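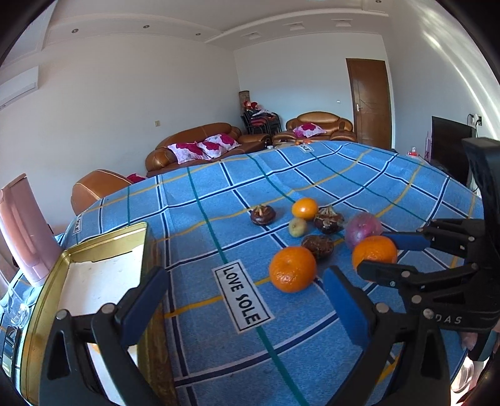

Oranges and other fruits on a checked tablecloth.

Why does an orange have such a thick peel?

Take an orange in your hand and push it a little with your finger. It feels firm, and it is covered with very small holes, like the skin of a golf ball. Have you ever asked yourself why the orange needs this coat? A strawberry has no coat. A grape has only a thin one.

Oranges, lemons, limes and grapefruits are all one family. We call them citrus fruits. They grow on trees in places where winter is mild and summer is sunny.

The two layers of the peel

The outside layer is the colored one. Cooks call it the zest. It is full of tiny bags of oil, and this oil gives the strong smell when you peel the fruit. Many insects do not like the oil, so it helps to protect the fruit while it hangs on the tree.

Under the zest is a white layer, soft like a sponge. Its name is the pith, and it tastes bitter. When the fruit knocks against a branch, the pith works like a pillow. The whole peel also keeps the water inside, and this is important in a hot, dry month.

What is inside?

Inside you find the segments, the parts you can pull apart. Each segment has a thin skin, and in it there are many small juice sacs. Look closely and you will see that they have the shape of long drops. The seeds are there too, but some oranges have no seeds at all. Growers make new trees of this kind by joining a small piece of one tree to another tree. This is called grafting.

Is a green orange always unripe?

No! In very warm countries, an orange can be sweet and ready to eat when its peel is still green. The orange color comes more easily when the nights are cool.

Try it at home

You need an orange with its peel, a big bowl of water and a towel for the table.

Put the orange in the water. It floats! Now take it out, peel it, and put it back in. Most of the time it sinks. The peel holds many little pockets of air, and they work like a life jacket. Try the same thing with a lemon, and write down what happens.

When you finish, dry the fruit and eat the orange.

Words to remember
Zest: the colored outside of the peel
Pith: the white layer under the zest
Segment: one part of the fruit inside

Text by Romain Le Goff for Nido, the children's pages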